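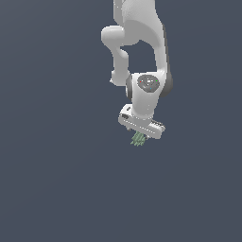 Matte white finish against slate blue-gray.

Asmont Interior Coating, Matte White
Reading time: 2 minutes

Asmont Interior Coating is a water-based wall and ceiling finish intended for offices, schools, clinics and other occupied buildings. It is supplied ready to use and dries to an even, non-reflective surface. The coating is available through the Guérin trade counter and from registered Asmont distributors.

Recommended uses

The product is suitable for plaster, drywall, fiber cement board and previously painted surfaces in sound condition. It may be used in corridors, meeting rooms and stairwells. It is not intended for floors, exterior walls or areas exposed to standing water. For kitchens and shower rooms, customers should order Golitz Damp Room Finish.

Surface preparation

Surfaces must be clean, dry and free of grease. Loose paint should be scraped back to a firm edge and sanded. New plaster should be left to dry fully and sealed with one coat of Zenero Primer before the finish is applied. Stains from smoke or water leaks must be treated separately, as they may show through any number of finish coats.

Application

Stir well before use. Apply by brush, medium-pile roller or airless sprayer. Two coats are normally required. Do not apply when the air temperature is below 50°F, and keep the room ventilated until the surface is dry to the touch. Tools may be cleaned with warm water and mild soap.

Packaging and ordering

The coating is sold in 2-gallon pails under order code 153. Pallets hold 30 pails and are delivered to street level only. Unopened pails may be returned within 12 days of delivery, provided that the seal is intact and the batch label is readable. Tinted material cannot be returned. Customers ordering for several floors of one building are advised to request a single batch and to state this on the order form.

Storage

Store upright in a dry place, protected from frost and direct sunlight. Partly used pails should be closed tightly and used on the next available job.

Technical support

Questions on specification should be addressed to Monique Lefèvre, Technical Services. Requests for color samples and safety data sheets are handled by Rhiannon Gittins in the distributor office. The sample card was revised in February, and earlier editions should be discarded.

Related items
Zenero Primer for New Plaster
Golitz Damp Room Finish
Asmont Interior Coating, Slate
Medium-Pile Roller Sleeves
Guérin Filling Compound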